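3.2 Setup and upkeep of the hand-held gripper pair
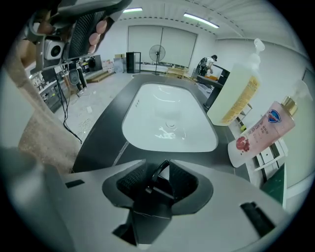 Reading time: 2 min

Figure 2. View from one gripper of the pair at the sink station, with the jaw pointing toward the basin. The second gripper, held in a hand at upper left, carries its camera module on the lower end.

The Vevham pair is two hand-held grippers that share a name and little else in temperament. Each is set up before a session by the same routine, which Shenoy wrote down in May after the third time we lost it. The operator wipes the lens, wipes both finger pads, closes the jaw fully and zeroes the opening. The jaw is then opened and closed 35 times. If the closed reading drifts by more than 2 counts, the hinge screw is tightened and the whole thing starts over. Operators report that this step builds character.

The sink station earned its own checks. A glossy white basin throws bright patches back at the lens, and a dark countertop next to it invites the exposure to wander. We lock exposure on the countertop and accept that parts of the basin will wash out. An earlier version locked on the basin, and produced 549 clips of excellent porcelain surrounded by night.

Soap is the main enemy. Pump bottles stay on the counter because the tasks call for them, and what comes out of them finds its way into the pad texture. Pads are rinsed in plain water, dried with a lint-free cloth and left off the gripper for 5 minutes. Sombatkul tried a solvent once. The pads came out very clean and no longer gripped anything, so the Drenetti spares were opened early.

Cables are the other recurring repair. The strain relief supplied with the housing gave up within weeks, and we replaced it with a printed Kushwaha clip that holds the cable clear of the jaw - most of the time. When a unit drops its stream, we swap the cable first and look for the fault afterward. This is poor science and saves a good deal of the day. Faults that survive a new cable go into the repair log with the unit's name and the last closed reading.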